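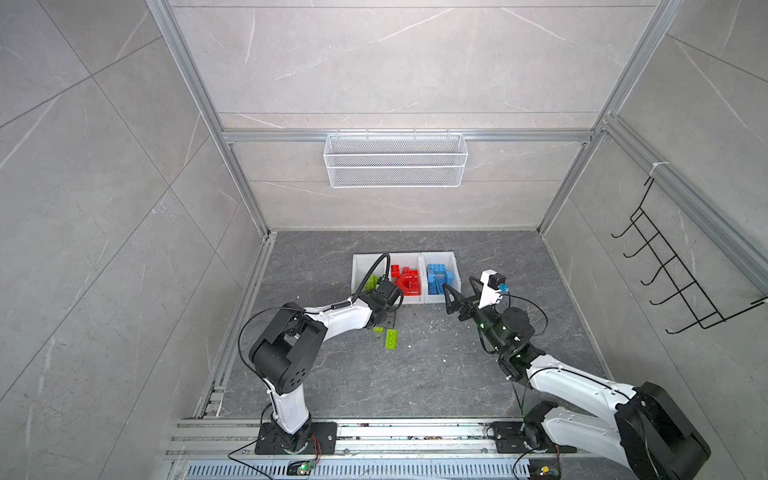
Bernadette Mercado asked, after reading the last report, why the planner still treats the two arms as one when a single arm could do most of the sorting. The answer takes up most of this report, as it determines what was finished this period and what has moved to June.

Sevik dual-arm sorting: software progress report
Prepared by Elias Khalaf for Beaudoin
18 May 2018

1. Planning

The task planner assigns each brick to an arm and each colour to a bin. Until this period both arms were planned jointly in one configuration space. This is safe but slow. Planning time grew with the clutter on the floor, and the planner often returned a path in which one arm moved a long way to make room for a small motion of the other.

We have replaced it with a two-stage scheme. Each arm is planned separately, then a scheduler checks the two paths against each other over time and delays one where they conflict. The joint planner has been kept as a fallback for picks where both grippers have to work near the same bin. In replay against logged runs, the fallback was called on roughly 15 per cent of picks. Marwan Moussa is reviewing those cases, and many seem to come from a clearance margin that was set wide in the original configuration file and never revisited.

2. Perception

The colour classifier now runs on the segmented brick rather than on the full bounding box. This removed most of the confusion between neighbouring bricks of different colours. On the held-out set it labels 97 per cent of bricks correctly. The remaining errors are mainly bricks seen edge-on, where the mask is thin and the pose estimate is also poor.

Pose estimation for the arched piece is still a weak point. The fitting step assumes a box, so the grasp it proposes is centred on empty space in some orientations. Aileen Cruzado has written a separate template for this shape. It is merged but switched off by default until the regression set has been extended. 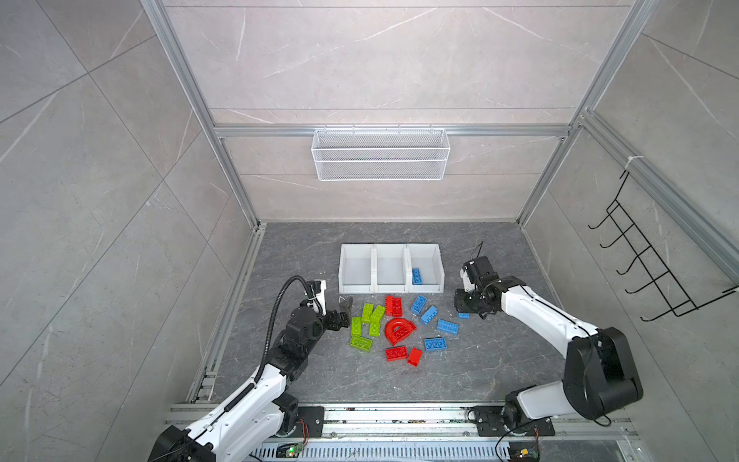 Figure 2. Bricks in front of the three bins, grouped by colour, with one blue brick in the right bin.

3. Control

The gripper controller was moved from a fixed closing distance to a force threshold with a timeout. The old version reported a successful grasp whenever the fingers reached the commanded width, including when they had closed on nothing. The new version returns one of three states (held, empty, uncertain), and the planner retries on the last two.

Both arm controllers now publish joint state at 50 Hz on a shared clock. Before this change the scheduler worked from timestamps that could drift apart during a long run, and it added delays that were not needed.

4. Tooling

The log viewer built on Pivton can now step through a run pick by pick, showing the planned path beside the executed one. Jihad Fakhoury has added an export to the Garkau test bench, so a failed pick can be turned into a regression case without editing files by hand.

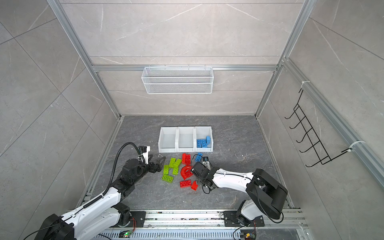 Does the new scheduler need any change to the arm hardware or the safety settings? None is needed; it runs above the existing controllers, and the speed limits and stop behaviour are as they were in the previous release.

5. Open items

The clearance margin review is to be completed in June, followed by a rerun of the full log set.
The arch template will be enabled once the regression set passes on 2 consecutive builds.
The "uncertain" grasp state needs a retry limit. At present the planner can keep trying the same brick until the run times out.
Documentation for the scheduler interface is in draft and will be sent with the next report.

No change to the budget is requested for this period.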